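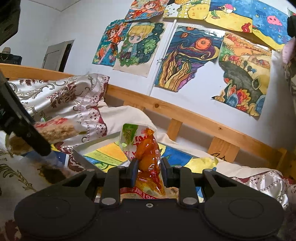 Thank you for having me. My talk is on what first-year teachers need from the person down the hall, and I'm going to stay close to my own school, because that's what I know. We started a mentoring program in November, two years after the district dropped its own. Most of what I learned came from small things. One of our new hires kept snacks in her desk for kids who missed breakfast, like the one up on the slide, with the Chinese characters in red down the package and the clear part where the food shows. It took me a month to find out she was skipping her own lunch to grade. I only found out when I sat in her room.

(Pause. Ask who in the room had a mentor their first year. Wait for hands.)

How we set it up. Each new teacher gets one mentor in the same building. Same grade if we can, same hall if we can't. In the first year we had 8 pairs. Doaa Fawzy did the matching. She asked every new teacher two questions: when do you get to school, and what are you most worried about. The first one mattered more than I expected. If one person comes in at 6:45 and the other runs in with the bell, they never talk.

Time. Pairs meet for 29 minutes a week. People always ask about that number. It's what is left of our planning period after hall duty. We wrote it into the schedule so it can't be used for coverage. If you take one thing back to your principal, take that.

What they talk about. We stopped handing out a topic list after the first few weeks. Mentors were reading it out loud. Now the new teacher brings one thing, and it can be small. Examples from my notes: a parent email, where to stand during a fire drill, how to end a lesson that ran short, what to do with a kid who finishes everything first.

(Babak's story. Keep it short.)

Babak Tabrizi came to us from a career in accounting. Sixth grade math. In his third week he told his mentor he was going to quit at the break. She didn't argue with him. She took his last class on Friday and sent him to watch a teacher upstairs. He's still with us and he mentors now.

What didn't work. Formal observations by mentors. The new teachers saw them as evaluation and got quiet. We dropped the form. Mentors still visit, but they don't write anything down and nothing goes to the office.

Cost. We pay mentors $100 a month. It isn't much, and I'd like it to be more.

(Questions. If someone asks about subs, the schedule is on the handout, page 2.)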